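Hi Elīna Mets,

Quick update for March on the Vutari household kit from Ulside. We're through setup and into actual chores, and I'm having a lot more fun than I was last month! The base kit went in on the 2,000 budget line, and the spare finger pads came to 223 on top — still inside what you approved.

We've run 8 sessions so far, nearly all of them bin and trash bag work. Jekel's support people answer fast (usually before lunch), but their manual is thin on hand calibration, so I've been writing my own notes.

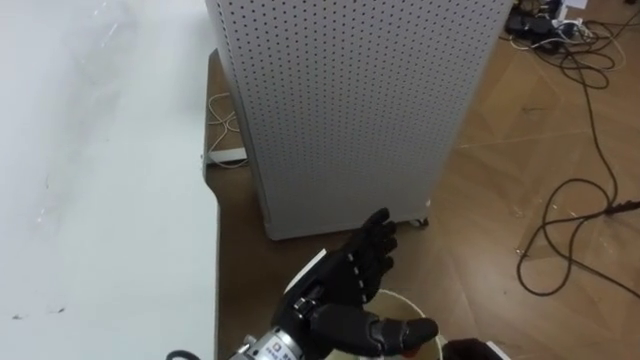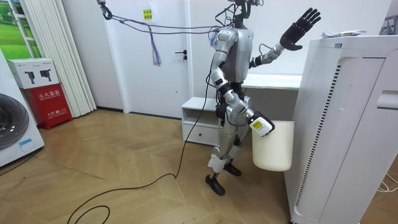
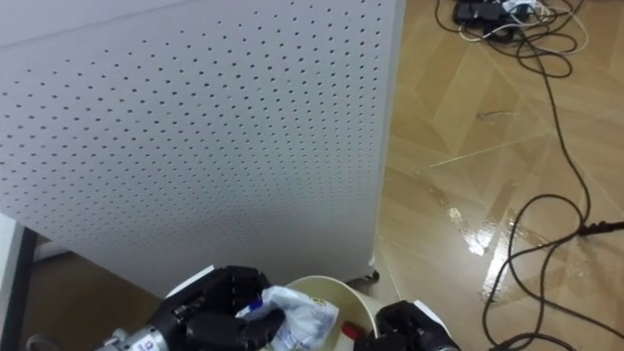

Bin work with the Vutari kit, March

My main gripe is the thumb. The default grip settings are too timid for a thick rim, and I've asked for the newer hand profile. I'd also like 4 more sessions before we decide on the Reuter service plan — can you hold that quote open for me? I'll send the calibration notes as soon as they're readable.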